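Greneo white desk with hutch — quick review after 3 months

Bought in February, finally getting round to this. Short version: good desk, annoying build. Came in one huge box, 73 lbs on the label, so get a second person. Mine was Sneha Chaturvedi from upstairs. Thanks Sneha.

Open cubbies stepping down to the desktop, cabinet up top with a glass door and scalloped trim. Bit fancy for me but it grew on me. No full back behind the desktop, so the brick shows through. Love that.

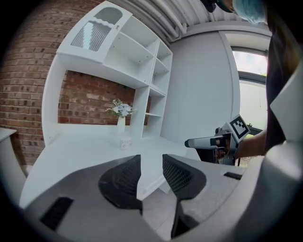
Assembly

52 screws and one tiny hex key. Took nearly 15 minutes just to sort the bags. Manual is all drawings, step 9 is plain wrong — the narrow column of shelves goes on before the top, not after. Had to undo teh whole side.

Living with it

Desktop wipes clean, plenty of room for fake flowers at the back and still space to work. Pale blue rose, white one, some lavender stuff, ferny bits. Looks nice against the brick. Cubbies are small, fine for paperbacks, forget binders. Wish they'd packed more covers for the holes, you notice the little gray dots on the white panels above the shelf.

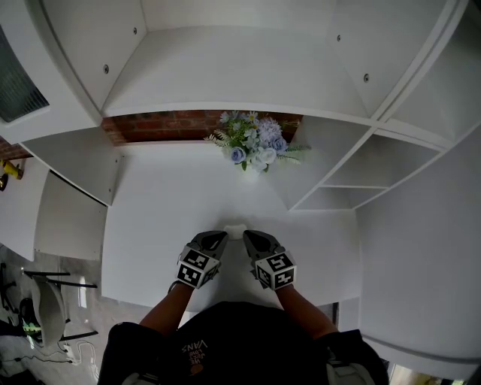
Fuseini Amissah

Would I buy again? Yes, on sale. Looked at the Nusport one too, deeper drawer but no glass door and it cost more. Drawer on this sticks a little on the left, candle wax on the runner helped. Four stars, would of been five with a decent manual.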